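About Jalliteo Press

Jalliteo is a small publisher of speculative and translated fiction based in Kirkport. We put out novels, story collections and a few reprints of books that had gone out of print in English. We have been at it long enough to have a backlist of 22 titles, all of them still available. 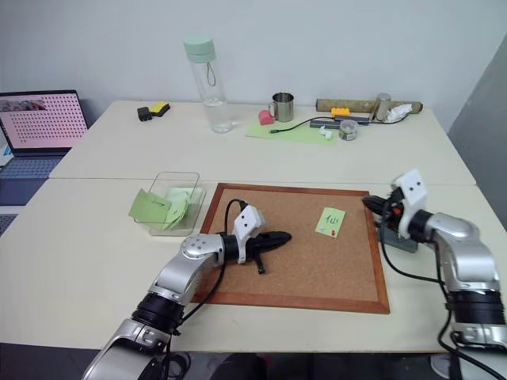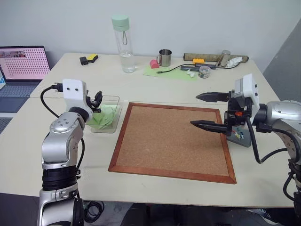 The press was started by Akosua Boateng and Iolo Landeg, who met while working at a used bookstore and kept getting asked for the same out-of-print paperbacks. Their first book was a reprint of a short novel about a lighthouse crew, with a new introduction and a corrected text. The first printing was 400 copies, stored in Iolo's hallway. It sold out by the following March and paid for the second book.

What we publish

Most of our list falls into science fiction, ghost stories and the kind of odd novel that gets shelved in a different place in every store. About half is translated, mostly from Spanish, Vietnamese and Welsh. Translators are named on the front cover and receive a royalty on every copy.

We publish four books a year. A typical first printing is now 3000 copies. We reprint when stock runs low, and if a title is ever out of stock for more than a year, the author can ask for the rights back.

Our reprint series is called Zevby Classics. It has its own plain cover design and a lower price. Each volume includes a note on the text saying which edition we worked from and what we changed. Spelling is left as the author had it unless it is clearly a printer's mistake.

Who we are

Akosua Boateng is the publisher. She reads for the main list and handles contracts.

Iolo Landeg edits the Zevby Classics and looks after the Welsh translations.

Facundo Daza is our translations editor. He came to us from academic publishing and has translated two of our Argentine novels himself.

Uyên Bùi does design and production, including all covers since the ninth book. Please write to her for cover files and review copies.

Elis Rowlands runs sales and the mail-order side. If your package hasn't shown up, Elis is the person to ask.

We also work with freelance copy editors and proofreaders. The list is full at the moment.

Submissions

We read unagented work once a year, during March. Send the first 16 pages and a one-page summary as a single document. For translations, include the same pages in the original language and tell us who holds the rights. We don't publish poetry, memoir or books for children. Everyone gets a reply, though it can take until the end of summer.

Buying our books

You can order from any bookstore or directly from us. Our US and Canadian distributor is Jibrin Book Services, and stores should order through them on their usual terms. Orders placed with us go out twice a week. Subscribers get all four new titles as they come back from the printer, plus any one Zevby Classic of their choice.

Classroom orders get a discount. Write to Elis with the title, the number of copies and the date the course begins.

Page last updated 2025-01-10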